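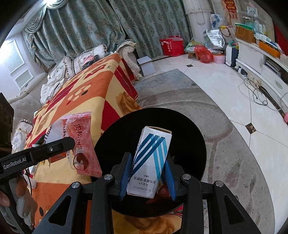 Eye drop box in front of a black tray and snack packet on the sofa in the living room.

Open day at the Lallent show flat, Ristside

I went to the January open day at Lallent with Monique Langlois and her son Killian. The flat is a furnished home set up by Courtois, the tidying and home organising firm, and the idea is that you see ordinary rooms with ordinary things left out in them and then watch them get put away. Tickets were $20 each and the session started at 10 am. The 97 bus stops at the corner.

Puspita Wibisono met us at the door and asked for shoes off. She took us to the living room first, where we spent most of the morning.

The sofa is the main piece. It's cream, with carved, scrolled armrests, and it has a blanket over it in blocks of orange, yellow, red and cream that hangs down over the front. Monique liked the blanket and I thought it was too much with the cushions, which are all pale. One of them has tassels. Killian wanted to know if you could sit on it. You can.

The topic for the room was the things that end up on a sofa by the end of the day. A large round black tray was on the blanket, and near it were a packet with 肉松饼 on the front (pork floss cakes, Killian reads some Chinese) and some plastic packaging. The eye drops were a small white box with diagonal blue stripes and NOVARTIS printed sideways near the bottom. The top flap was open.

Gilles Tanguy ran this part. His method is to sort by where a thing lives before you move anything. Food goes to the kitchen, medicine goes to one drawer, packaging goes straight out. He asked us to check the expiry date on any medicine and close the flap before it goes in the drawer. For eye drops he said to write the opening date on the box, as the leaflet will normally tell you how long they keep once opened. I have never done this and will start.

There was a fair bit of discussion about trays. Jacqueline Aubert, who was in our group, keeps one on her couch all the time for glasses and remotes. Gilles thinks a tray on a soft seat gets knocked and should go on a table. She wasn't convinced.

After that we had a shorter look at the kitchen and the hall cupboard. The kitchen talk was mostly about labels, and the Grenent storage tubs were on sale there at $36 a set. I didn't buy any. Tea was served at half past eleven.

The hall cupboard was too small for the whole group, so people at the back missed most of it. Parking is limited to 50 minutes on the street out front, and the session runs longer than that, so take the bus or use the lot behind the library. Bookings for the next one are through the Courtois office in Ristside.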